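The Makberg storage basket, six weeks in

I bought this from Lernbridge in January, when the shelf over the kettle had got to the point where things fell on you if you opened the door too fast. Grey plastic, little round holes all over the sides, orange handles.
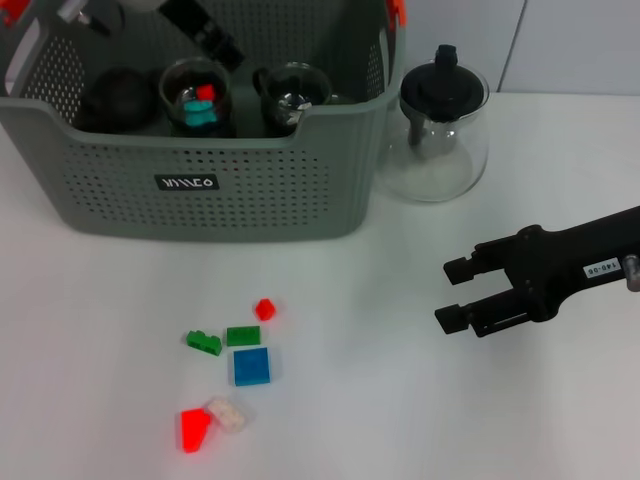
My sister-in-law reckons a basket like this is only a drawer you can't shut, and that I'd have been better off throwing half the stuff out. She may have a point. I've had baskets before that turned into a home for dead batteries and takeaway menus, and I did wonder if this one would go the same way (it has, a bit, there are toy bricks in one of my glass cups and I've stopped fighting it).

But I do like it! The dip in the front rim is the best bit, you can get your hand in and lift a cup out without scraping your knuckles. The holes mean crumbs drop out when you give it a shake over the sink, and it rinses clean in no time. I've had it in the washing-up bowl twice and it came out fine, no warping, though I wouldn't risk the dishwasher.

It cost me 14 pounds, which felt steep for a plastic basket, and then I saw the Hartono one at 17 and felt better. The Hartono has a lid, mind you. If you want to stack them you'll probably want the lid.

Grumbles: the rim is too smooth to clip a label on properly, mine keeps sliding off. And it's not tall enough for the teapot. I'd hoped to keep all the tea things together, but with its lid on the pot sticks up well over the top and the whole lot won't go back on the shelf, so the teapot lives beside the basket and takes up the space I was meant to be saving. Measure your tallest thing first, is my advice.

The orange handles are brighter than I'd have picked. They're comfy enough though, and I've carried it full from the kitchen to the back room most mornings without a wobble. Four stars from me, and I'm getting a second one for the bathroom as soon as Lernbridge have the grey back in.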